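Low office cabinet

A low office cabinet is a storage unit with hinged doors, used beside or beneath a desk for binders, folders and supplies. The body is usually particleboard faced with laminate in a wood-grain pattern. Exposed panel ends are closed with a strip of edge banding. Units of this kind commonly stand directly on carpet tile.
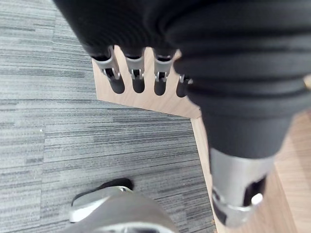 Adaeze Isah has objected that the floor is left out of most accounts of the type, although a cabinet standing across two tiles of uneven height will pull its doors out of line. Leveling feet correct this and are set before the doors are adjusted.

Contents

Binders may stand upright or lie flat. Flat storage suits shelves set too low for an upright spine – the usual case when a compartment is divided in half.

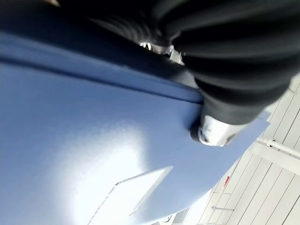 Plastic covers slide easily over one another, so stacks are kept short. In the Gitwood range, described by Baltazar Manríquez in a January survey of Tinmont offices, one shelf is rated for 12 filled binders.

Doors and hinges

Doors are hung on two hinges, one near the top and one near the bottom. Taller doors take 3. The hinges are screwed to the inner faces and cannot be seen when the doors are shut.
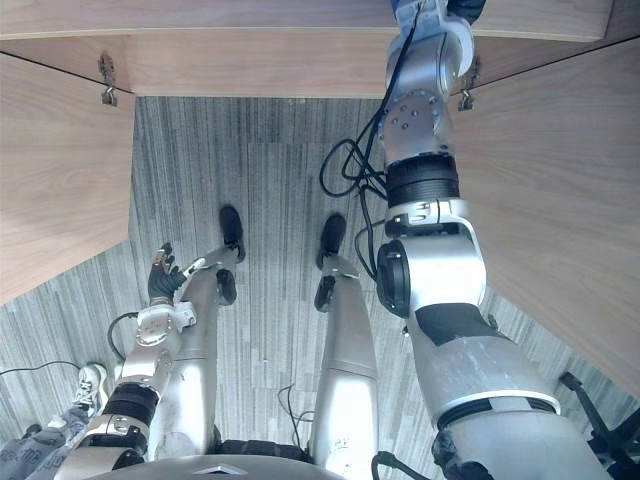 Wood-grain panels and metal hinges over striped carpet.

Locks

The lock is normally fitted to one door only. The other is held by a bolt or catch inside. 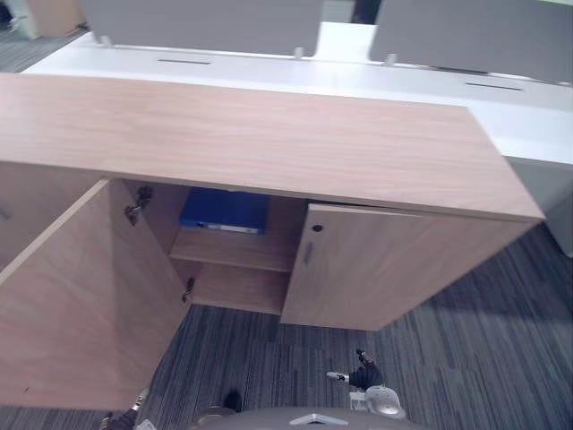
Two-door cabinet, left door open; lock and handle on the right door.

Last revised 2023-09-05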